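Home Activities > Fine Motor & Sorting > Set-Up Guides
4 min read

Zodstead Sorting Set — Section 2: Laying Out the Table for Plate-to-Bowl

By Verna Wojcik

Plate-to-Bowl is my favorite activity in the whole set, and it's the one I'd start with even if you bought the Zodstead for the harder color games. It needs very little, it takes no time to put out, and people of all ages get absorbed in it (my own sister did it all through a phone call!). Set the table up well and the rest goes smoothly.

Before you begin, you'll need:

- the cloth
- one plate, light in color
- one bowl, dark in color
- cubes, all one color for the first session
- a table with clear space on every side of the cloth

Setting out the cloth

1. Wipe the table and let it dry completely.

2. Open the cloth and lay it with the long side facing the player. It should cover the whole area you plan to work on.

3. Smooth it from the middle outward with flat hands. A few soft wrinkles are fine. Big folds are a nuisance, so pull those out now.

4. Tug the near edge gently. If the cloth slides, put the rubber underlay from the Tereck box beneath it.

CAUTION: Don't let the cloth hang down where a small child can grab it. One good pull and the bowl comes along too.

NOTE: Any textured cloth works. I love a waffle-type weave for this — the cubes stay where you put them, and there's much less clatter when one gets dropped.

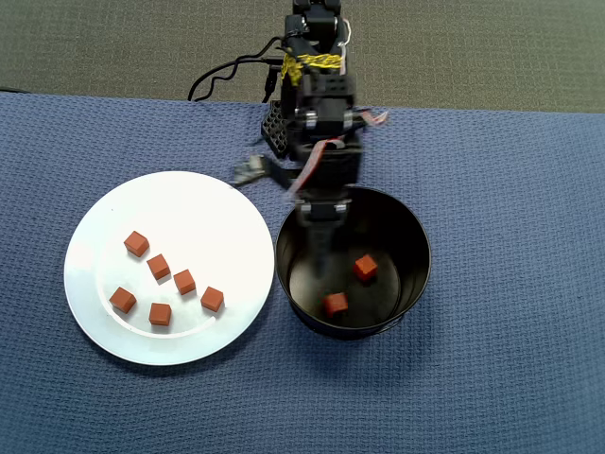
Placing the plate and bowl

Color contrast does so much of the work in this activity, and it's a joy to see how much easier the game gets once the dishes are right. Put the plate on the left and the bowl to its right, with enough cloth between them that a sleeve won't catch both. Orange cubes on a round white plate show up beautifully, and they're just as easy to find again inside a black bowl. A muted blue cloth underneath keeps both dishes distinct from the table. If your player is left-handed, try swapping the two sides and see which they like.

5. Set the plate down first, flat on the cloth, and press lightly to check that it doesn't rock.

6. Set the bowl beside it. For a first session, choose a wide one.

7. Put the cubes on the plate in a single layer. Don't stack them yet; stacking comes in Section 3.

8. Move 2 cubes into the bowl yourself, slowly, so the player can watch. Leave them there.

Playing the first round

9. Ask the player to move the remaining cubes one at a time. Fingers first, tongs later.

10. When the plate is clear, tip the bowl gently and start again. I like 3 rounds, then a break.

CAUTION: Small cubes are a choking hazard. Keep them away from children under 3 and from pets, and count them back into the bag when you finish.

NOTE: Cubes that land on carpet are easy to step on and surprisingly hard on bare feet. Pick up strays before the next round.

Once this layout feels comfortable, try the Derese tongs from the accessory pouch. They have a lovely light spring! Instructions for adjusting the grip are in Section 4.

Questions about this guide? Write to the Zodstead help desk, Serkumbridge.
© 2021 Zodstead. All rights reserved. | Back to top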